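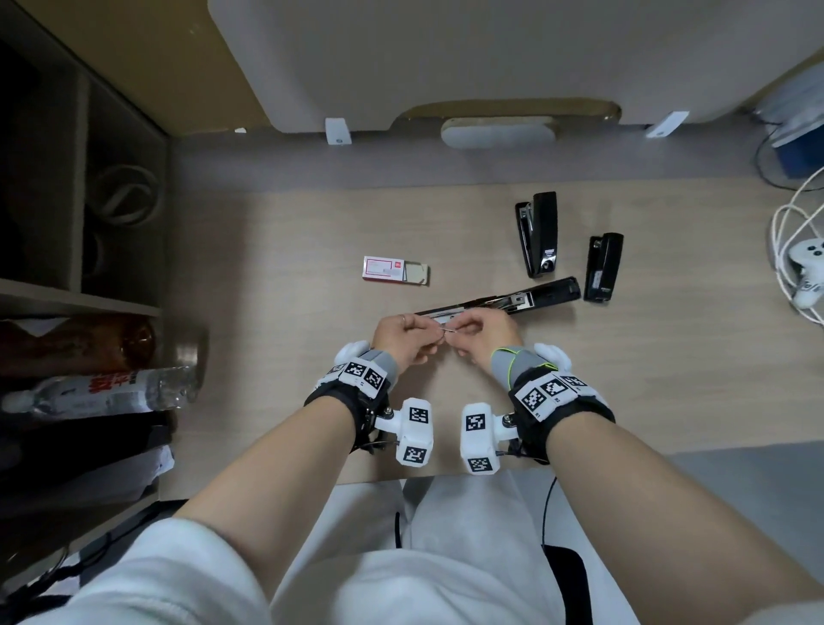
Hülya Karaca wrote to us that her desk stapler had punched two clean holes in every page for a week without leaving a staple behind, and she wanted to know if it was worth opening up or if she should just buy another. Open it up. Most staplers that stop working have a jam at the front or a strip loaded badly, and either one can be put right at the desk in a few minutes.

These steps are for the ordinary flip-top desk stapler. Heavy-duty and electric staplers open differently and are not covered on this page.

What you need

A flat surface with good light, a fresh strip of the right staples, and a pair of tweezers or a straightened paper clip. A small flat screwdriver helps with a bad jam.

Opening the stapler

Lay the stapler down and swing the top back until the metal channel is exposed. On most models the top lifts with a firm pull while you hold the base. If it resists, look for a catch near the hinge before you use more force. Keep your face back from it. The follower that pushes the staples forward is on a spring and it can throw a loose staple a fair distance.

Clearing the channel

Take out whatever staples are left. Tip the strip into your palm and keep it if it is still in one piece. Single staples and short broken ends are better thrown away, because they tend to turn sideways and start the next jam.

Now look at the front of the channel, where the staple comes out. A bent staple usually sits right in the slot with one leg folded under. Pull it straight out with the tweezers - do not twist, or the leg may snap off inside. Thin pieces are easiest to hold between thumb and finger once they are free of the slot. Put them in a dish or on a bit of tape so they don't end up on the floor.

If nothing is showing at the front, slide the follower back and let it come forward gently. It should travel the whole length of the channel. If it stops partway, there is a staple or some hardened glue under it. Work the paper clip along the bottom of the channel until it moves freely.

Loading

Set the new strip in the channel with the legs down, then close the top until it clicks. Don't fill a channel past its length. Check the size on the box too. A strip that is slightly too wide will go in with a push and then jam on the second or third page.

Testing

Staple 2 sheets of scrap paper first, then try 14. If the legs come through but don't fold flat, check that the small metal plate on the base is seated properly. If it still prints holes and no staple, open it again and look at the slot. A worn driver blade can't be fixed at home.

Related pages
Choosing staple sizes
Removing staples without tearing the page
Hole punches: emptying and oiling
Sorting a desk drawer

Questions or corrections: write to Kadir Gündoğdu, Flitcombe Office Notes | © Flitcombe | Back to top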